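4 工作面亮度分布与视觉负担

4.1 问题的提出

前一节讨论的是房间整体的照度水平，结论是三处场所的平均照度都满足各自的设计要求，但使用者的抱怨并没有因此减少。在Stirnuvstead的装配车间，抱怨集中在“晃眼”和“看久了眼睛发酸”；在Drundness的检修室，提得最多的是“看不清刻线”。这两类说法都不能用平均照度来解释。照度计平放在桌面上，量到的是落在桌面上的光，眼睛接收到的则是桌面和物件反射回来的光。同一盏灯下，深色垫子和白色台面的照度几乎一样，亮度却可以相差很多倍。

Değirmenci在较早的一篇办公室研究里已经指出，纸张与桌面之间的亮度比对主观舒适度的影响大于照度本身[11]。她的研究对象是阅读和书写，视线大部分时间停留在一张纸上。手工作业的情况要复杂一些：视线在工件、工具、台面和身体近处的其他物体之间来回移动，每移动一次，眼睛都要对新的亮度重新适应。移动的次数越多，相邻区域的亮度差越大，负担越重。本节就从这个角度分析测量数据和问卷。

4.2 测量方法

亮度测量在人员正常坐姿的眼位高度进行，仪器固定在三脚架上，镜头对准作业区中心。每个工位依次测量工件位置、紧邻工件的背景、台面外缘以及正前方墙面。测量期间人员离开座位，台面上的物品保持原样，不做整理。百叶窗保持使用者当时习惯的位置，只在天气变化较快时等待云层稳定后再读数。

三处场所共取得有效读数2,480个。无效读数主要来自两种情况：一是测量过程中走廊灯自动熄灭，二是仪器的测量角内混入了灯具本身。后一种情况在Perberg的靠窗一排出现得较多，那里的吊灯安装高度偏低，部分座位的视野上缘就能看到灯管。凡是混入灯具的读数一律剔除，不做修正，因为修正需要知道灯管在视野中所占的面积，现场无法可靠地估计。

问卷沿用Ashworth量表的短版，题目包括眼部干涩、视物模糊、额部胀痛、对光不适等条目，由受访者在下午下班前填写。回收有效问卷223份。填写前受访者需连续在原座位工作至少30分钟，中途离座较久的，顺延到再次满足该条件后填写。问卷不记姓名，只记座位编号，以便与亮度数据对应。

量表中有一道关于“背景颜色是否妨碍辨认”的题目，原版措辞较为含混，试填时有人理解成墙面颜色，有人理解成衣服颜色。正式调查时改为“放置工件的那块表面的颜色”，并在题目下附一行说明。改动后没有再收到类似的疑问，但这一题的结果因此不宜与使用原版量表的研究直接比较。

4.3 台面与垫面

三处场所的台面以白色和浅灰色居多。选用浅色台面通常是出于清洁和整体采光的考虑，房间看上去更亮，污渍也容易发现。问题出在作业区本身。浅色台面在视野中占的面积大，亮度又高，瞳孔按照台面的亮度收缩，工件若是深色，细节就会陷在暗处。为此，不少人在台面上加铺一块深色垫子。垫子降低了中央区域的亮度，但没有降低外围的亮度，于是视野里出现了一个暗的中心和一圈亮的边。

这种分布与照明设计教科书中推荐的次序相反。一般的建议是作业对象最亮，紧邻背景次之，外围再次之，由内向外平缓下降。深色垫配白色台面时，工件若是浅色或金属材质，中心仍是最亮的，紧邻背景骤然变暗，到台面外缘又重新变亮。视线只要越过垫子的边缘，就要经历一次从暗到亮的跳变。图3中的两种表面都是这类作业环境中常见的。

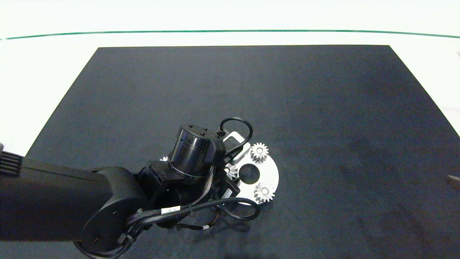
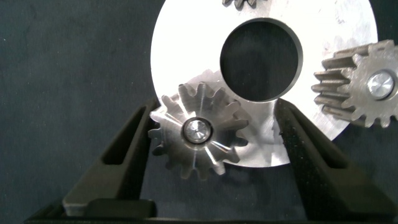 图3 两种表面的反射情况。第一幅：白色桌面上的黑色矩形垫，垫面无光泽，有浅色擦痕；第二幅：深蓝灰色表面上的银色金属圆盘，中部有圆孔，盘面大部分近于白色。

按座位编号将问卷与亮度数据对应后，可以看到垫面的影响并不一致。从事深色橡胶件、线束一类作业的人员，使用深色垫时“视物模糊”一项得分反而较高，原因在于工件与背景过于接近，轮廓不易分辨。从事浅色塑料件作业的人员情况相反，深色垫使轮廓清楚，模糊的抱怨减少，但“对光不适”一项没有同步改善。后者与外围台面的亮度关系更密切，与垫子的颜色关系较弱。

垫子的大小也有影响。垫子较小时，双手和工具经常处在垫子以外，视线频繁越过边缘；垫子较大、接近覆盖整个台面时，亮边退到视野的外围，不适感减轻。不过大垫子有实际的不便：清洗麻烦，边角翘起后容易钩住袖口，而且会盖住台面上原有的刻度和线孔。Drundness的几位老员工试用大垫子之后又换回了小的，理由都是取放量具不顺手，没有人提到光线。

4.4 金属表面的反光

漫反射表面的亮度与观察方向关系不大，测一次基本可以代表使用者看到的情形。金属件则不同。抛光面接近镜面，灯具的像在某个角度上清楚可见，偏开一点就消失；拉丝或车削过的表面把这个像沿某一方向拉散，形成一片面积较大、边界模糊的亮区。对操作者来说，后一种情况更难避开，因为稍微转动头部并不能使亮区离开需要观察的位置。

Khattak把这类亮区称为“扩展高光”，并认为其妨碍主要不在于刺眼，在于它抹去了表面上深浅相近的痕迹[14]。我们的结果支持这一看法。在检修室中，受访者对“刺眼”一项的评分并不高，但在“看不清刻线”一项上评分明显偏高。现场观察也发现，人员辨认刻线时很少调节灯的亮度，通常是用手挡住一侧的光，或者把零件端起来倾斜着看。动作本身不费力，重复多了，肩部和颈部会跟着疲劳，这一部分的问卷结果放在第5节一并讨论。

提高照度对扩展高光没有帮助。检修室曾将局部照明提高到3,000 lx，痕迹与周围表面同时变亮，两者的对比没有增加，高光区反而扩大。较有效的做法是改变光的方向：让主要光线从侧面低角度射入，使刻线和划伤的一侧产生阴影。低角度照明的缺点是零件上较高的部位会遮挡较低的部位，对形状复杂的工件并不适用。另一种做法是使用面积较大的漫射光源，让整个表面均匀地亮起来，痕迹以暗线的形式出现。两种做法不能同时使用，需要按工件类型选择。

孔、槽等凹陷部位的情况又有不同。孔的内壁通常比外表面暗，孔底看到的则是零件下方的表面。如果下方是深色，孔的轮廓十分清楚；如果下方是白色台面，而孔又较浅，孔底与外表面的亮度可能接近，轮廓只能靠内壁的一圈灰色来判断。从这一点看，深色垫面对检查带孔零件是有利的，与4.3节中浅色塑料件的结果相符。

4.5 外围区域的处理

综合以上结果，只改变垫面颜色难以同时满足辨认和舒适两方面的要求。垫面应根据工件来选，舒适则要从外围区域入手。Perberg在四月更换了一排工位的台面，由白色改为中等深度的灰色，灯具和垫子都不变。更换后，垫面与台面之间的亮度跳变减小，“对光不适”的评分下降，“视物模糊”基本没有变化。由于只换了一排，而且该排远离窗户，这一结果能否推广到靠窗工位还不能确定。

墙面的作用比预想的小。原先估计正前方的白墙会加重不适，但在控制台面亮度之后，墙面亮度与问卷得分之间看不出稳定的关系。可能的解释是，手工作业时视线大部分时间朝下，墙面处在视野的上缘，影响有限。Değirmenci的办公室研究得到的墙面影响较强[11]，两者的差别大概与视线方向有关：使用显示屏时视线接近水平，墙面正好处在屏幕四周。

还有一个因素没有纳入测量，即台面的清洁状态。旧垫子表面的擦痕和残留物会改变局部反射，使本来均匀的背景出现深浅不一的斑块。细小零件放在这样的背景上，辨认时间可能会延长。本次调查记录了垫子是否为新换，但没有对表面状况分级，旧垫子之间的差别也就无从比较。Drundness的垫子按固定周期更换，Stirnuvstead则由各人自行决定，两处的数据在这一点上不完全可比，表6中已分开列出。

4.6 与年龄有关的差别

年长的受访者对亮度跳变更敏感，这与眼球晶状体随年龄增长而散射增强的已知规律一致。散射光叠加在视网膜像上，相当于给整个视野蒙上一层薄雾，外围越亮，这层雾越重。因此，同一张白色台面，年轻人可能毫无感觉，年长者则会抱怨看不清中央的零件。把年长组单独分析时，台面外缘亮度与“视物模糊”之间的关系变得明显，而在全体样本中这一关系较弱。

戴镜与否没有显示出独立的影响。镜片表面的反光偶尔被提及，多数与座位后方的窗户有关，调整座位朝向后即可消除。至于渐进镜片，使用者需要把下颌抬高才能用镜片下部看清近处，姿势与他人不同，眼位高度也随之改变，这部分座位的亮度数据按实际眼位重新测量过。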